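Paper, Tape and a Very Long Table: My Favorite Way to Plan a Quilt

May 8, 2019

I have been making quilts for 14 years and for most of that time I planned them badly. I'd sketch something on the back of an envelope, get excited, cut everything in one evening, and then find out halfway through that my blocks were marching off in a direction I never intended. So when I tell you that I now spend a whole weekend on layout before a single piece gets sewn, please understand how big a change that is for me!

The quilt that finally converted me is one I'm calling Latcombe, after the village where we rented a cottage last November. It rained the entire week and I sat in the window looking at the fields across the valley, all those crooked little patches of green and brown with dark hedges between them, and I filled half a notebook. Every field was a slightly different shape. I wanted that in fabric, badly.

The trouble with crooked fields is that they still have to add up to a rectangle that fits a bed. A drawing on graph paper got me partway, but small drawings lie to me. A shape that looks charming at one inch can look like a mistake at eight. I needed to see the thing big, and I needed a way to keep track of where I was.

Enter kraft paper and blue tape. I roll the brown paper out over the table, tape a grid right onto it, and then every section of the quilt has a home. I can draw on the paper, pin to it, write notes to myself on it (mostly "NO" and "try the darker one"), and roll the whole lot up when I'm done for the night. It costs next to nothing and I love it so much.

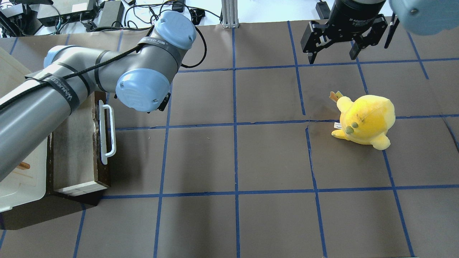

Choosing the fabrics

I'm a scrap quilter at heart, so I started with what I had. Out came the tubs, then the other tubs, then the bag in the closet I pretend doesn't exist. I was after greens that disagreed with each other a little: mossy ones, a sour yellow-green, one nearly gray. Plus browns, and a rust, and a single loud mustard, because one field that week had been the most amazing color even in the rain.

For the hedges I bought new. Essien Fabrics (a tiny shop, two rooms, go if you can) had a deep blackish green with a bit of texture in the weave, and I took the end of the bolt. I cut it into narrow strips and used them between the fields, a bit like leading in stained glass. They do most of the work in this quilt. Without them it's a pile of green.

There are 126 pieces in the finished top, not counting the hedges. I know because I numbered each one on the back with a Zuvow chalk pencil, and I'm so glad I did. The cat got in on the second afternoon and rearranged an entire parish.

Working across the grid

I tried starting in the middle, the way I'd been taught for more formal quilts, and it didn't suit this one at all. What worked was starting in a bottom corner with the largest fields and letting them get smaller as I went up, so the top of the quilt feels farther away. Hills! It reads as hills! I squealed a bit when I stepped back and saw it.

My rules, such as they were:

No two greens from the same print next to each other.

A brown or rust somewhere in every second square of the grid.

If I've moved a piece three times, it goes back in the tub.

Leave it overnight before sewing anything.

That last one is hard for me. I'm impatient and the machine is right there. But in the morning I saw at once that the mustard field was too near the edge, and shifting it inward by one square made everything around it settle down.

Be gentle with your grid, too. The tape doesn't need to be perfect and neither does the paper. It's a map for finding your way back, and all the real measuring happens with a ruler on the cutting mat.

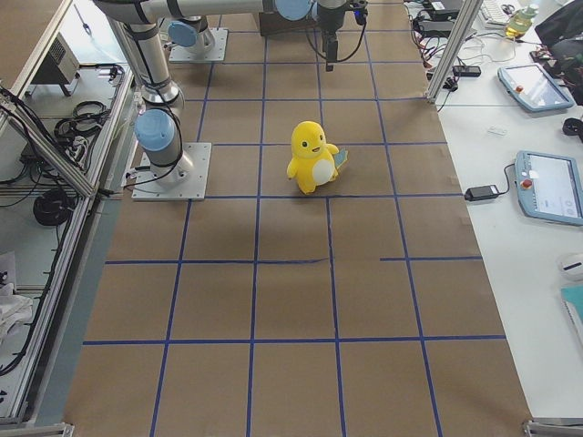 One yellow friend on the brown paper.

Sewing it up

I sewed in sections, one square of the grid at a time, then joined the sections into rows. With crooked pieces you do end up with some odd angles to fit together, and I used a lot of pins and a fair amount of steam. Twice I had to add a sliver of hedge to make up a gap. I like those spots best now — they look like the lane that ran down behind the cottage.

The quilting itself is simple wavy lines, spaced by eye, following the slope of the hills. I used cotton thread from Vivgate in a soft olive and went through around 300 yards before I quit keeping track. The backing is an old striped sheet, and the binding is leftover hedge.

It's on our bed as I type this. Next up is a river, if I can work out how to get a good curve past all those straight seams. I've already bought the blue.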